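Household > Medicine Cabinets, Junk Drawers and Other Shames

Print this page | E-mail to a friend

November | By the Household Desk

Two Bins and a Table: Leopoldo Robles on the Pills You Forgot You Own

Leopoldo Robles would like you to stop keeping your medicine in the bathroom. He has wanted this for a long time. He wanted it through the many years he stood behind the counter at Pavico Drug in Brerkport, and he wants it now, in retirement, when he goes into people's homes and stands by while they pull things out from behind the shaving cream.

"It's a steam room," he says. "You shower in there. You wouldn't keep crackers in there. Would you keep crackers in there?"

I tell him I would not. I don't mention where my aspirin lives.

We met at three, over coffee, at 131 Siltari Street, where Robles keeps an office with a good radiator and a bad chair. I got the chair. He had a spiral notebook on his knee with a line in it for every household he has helped since leaving Pavico. The count stands at 573. The entries are short. One of them reads, in full, "Cough syrup. So much cough syrup."

His method is almost insultingly simple. Clear a table. Put two bins along the back, and make sure they're different colors, so that a tired person can tell them apart. Spread everything out in the middle, where you can get at it. Then pick up one container at a time, read the label, and decide.

"People want there to be more to it," he says. "They want a system. They buy a label maker. I've met label makers that never labeled anything except the label maker."

The table matters to him more than I expected. He prefers wood, and light wood if you have it, since dark tables swallow small pills. The kitchen counter is out because it already has a toaster on it, and the bed is out because things roll into the blankets and turn up in the spring. As for the bins, his taste runs to plain plastic with rounded corners, one strong color and one pale. A teal and a grey will do nicely. 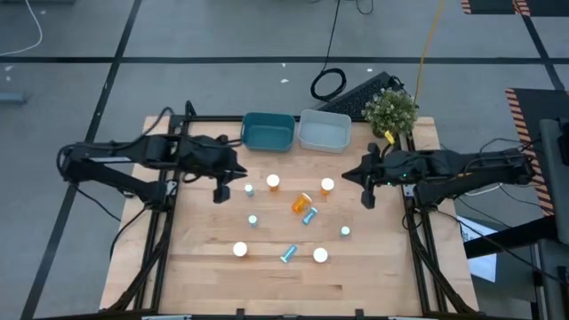

A reader once wrote to this page to say that two bins are one too few, and that any sensible household needs a third for the bottles you can't make up your mind about. She had been using three for years, she said, and the third was always the fullest.

I read this to Robles. He put down his coffee.

"Of course it's the fullest," he says. "You've described a cabinet. She took everything out of the cabinet and put it in a smaller cabinet."

He does allow that some decisions can't be made at the table. If you don't know what a thing is, or whether you're still meant to be taking it, you call the pharmacy and ask, and you do it that afternoon with the bottle in your hand. What he won't allow is a bin for it. He feels that a bin makes hesitation too comfortable.

I asked him how he got started, expecting a story about public service. What I got was a story about his aunt. She lived out past the Ventura bridge and had, by his account, 200 containers in a hall closet, sorted by the doctor she'd been angry with at the time. Some had moved house with her twice. One had outlived the doctor.

"She knew every one of them," he says. "That was the terrible part. I'd hold one up and she'd say, oh, that's from my knee. And I'd say, which knee? And she'd tell me. She had an answer on the knee."

It took them a long weekend and a quarrel about eye drops. By the end of it she had one shelf in the linen closet, with the things she took on it and nothing else, and he had the beginnings of a hobby. His wife calls it a condition. 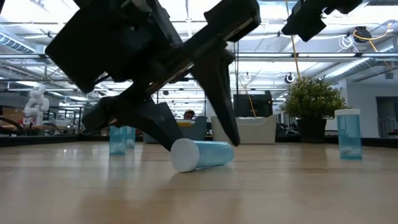

Most of the mistakes Robles sees come from trusting the look of the bottle. People assume they know the orange ones from the blue ones, or that a fat bottle must be the important one, and they sort by shape until they're pleased with how it looks. But a pharmacy vial tells you next to nothing from the outside. Take a pale blue one with a white cap, lying on its side: you can make out something whitish through the plastic and that's as far as it goes. Set its twin upright and you'll see little white things at the bottom, which narrows it down to several thousand products. Robles makes people turn the bottle until they find the writing, and then makes them read it to him out loud.

"Out loud is the trick," he says. "In your head you skip. In your head it says whatever you thought it said. Out loud, you get to the date and you go quiet, and then we both know."

He has firm views on bottles that have fallen over. Leave them, he says, until you get to them. There's a type of person who stands every bottle up and lines them all up with the caps facing the same way and then needs a rest, having sorted nothing. Robles has been married to this type of person for a very long time and asked me to put in that she is a wonderful woman.

I wondered whether color was any use at all. He thought about it for a while.

"It's useful for finding the one you dropped," he says.

What about moving pills from one bottle to another, to save room? I have done this. I did not say I had done this. I said I had heard of it.

Robles looked at me the way he must have looked at a great many people across the counter at Pavico. The label belongs to what came in the bottle, he explained, slowly. Once you've poured the leftover allergy tablets in with somebody's old antibiotics, you have a maraca. It can go straight in the bin on the way out.

And where does that bin go, once it's full? This is the question he's asked most often, and he answers it as though reading from a card. Ask your pharmacy about a take-back box or a mail-back envelope. Plenty of them have one or can point you to somebody who does. Scratch out your name and the prescription number before you let go of the bottle. Don't flush anything unless its own instructions tell you to. Don't hand your leftovers to a neighbor with similar complaints, however similar the complaints.

"Everybody has a neighbor with a back," he says.
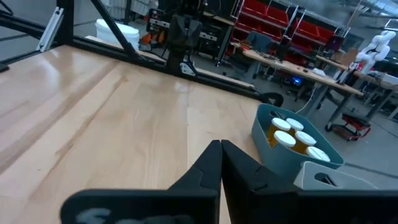

7 min read

The part of the job he likes best is the middle, when there are things in the bin and still things on the table and the owner has stopped apologizing. Up to then, he says, they talk the whole time. They tell him what they paid. They tell him about a trip they were going to take, and the seasickness tablets they bought for it, and why the trip didn't happen. He has heard a good deal about canceled cruises. Then at some stage they settle down, and for a stretch you hear only lids and labels.

"A bottle going into a plastic bin makes a very good sound," he says. "I wouldn't say that to just anyone."

He likes white lids for this work, incidentally, or at least doesn't mind them. Looking down into a bin full of them, you can't tell one from the next, and he considers that a help. What's in the bin is in the bin. He has known people to go back through it at night, and he now takes the keeping bin to its shelf himself and asks the owner to walk with him, a small procession.

What goes on the shelf should be somewhere cool, dry and high up, behind a door if there are children about or visitors with children. A bedroom closet will usually do. He does not care for the cabinet over the stove, which he calls the bathroom of the kitchen.

I asked if he'd ever been beaten. He turned some pages in the notebook. There was one house, he said, up the hill in Brerkport, where a man agreed with him about everything. Yes to the table, yes to the bins. He read each label aloud in a fine clear voice, got to the date, nodded, and put the bottle in his cardigan pocket. By lunchtime he rattled.

"What do you do with that?" Robles says. "I had the soup. It was good soup. I went home."

The man did call back the next month and asked him to bring bigger bins.

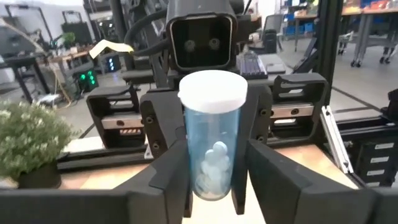

Cap on, pills still inside: the kind you have to turn around and read.

Before I left I asked him for one piece of advice for the reader who won't be clearing any tables this weekend. He was disappointed in that reader, I could tell, but he rallied.

Start with one vial, he said. Pick whichever is nearest the front. If it's half full of pills and you can't say what they're for, you have found your first phone call. Leave the cap on while you make it, and have the bottle where you can see the label, because they'll want you to spell something and it will have a "y" in it that you didn't expect.

"And then do the one behind it," he says. "There's always one behind it."

He walked me out as far as the stairs and asked, in a friendly way, where I kept my aspirin. I said the bedroom closet. He wrote something down in the notebook.

I moved it that evening. It had expired.

Print this page | E-mail to a friend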